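4.3 Changing the finger pads on the hand-held gripper

Replace both pads as a set, even if only one is worn. Do not squeeze the handle while the screws are out.

1. Open the fingers fully and unplug the data cable.
2. Remove the two screws from the top of each pad.
3. Lift off the old pads and brush dust from the seats.
4. Fit the new pads with the flat faces toward each other.
5. Start all four screws by hand, then tighten evenly.

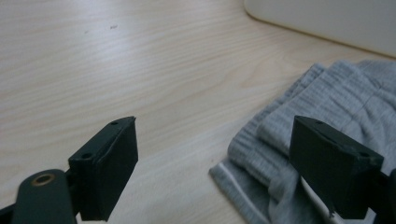 Last changed: 5 August 2023

With the fingers open, both pads stand upright and the gap between them is clear. Check the brass-colored grommet at the pivot; if it turns in the arm, replace the arm.

6. Close the fingers slowly 3 times. The flat faces must meet without rubbing at one edge.
7. Pick up and release a piece of soft cloth.

CAUTION: The screws go into printed plastic. Stop when the head is seated.

Note: Inspect the pads every 1,000 grips. Order spares from Parnbridge as a pair.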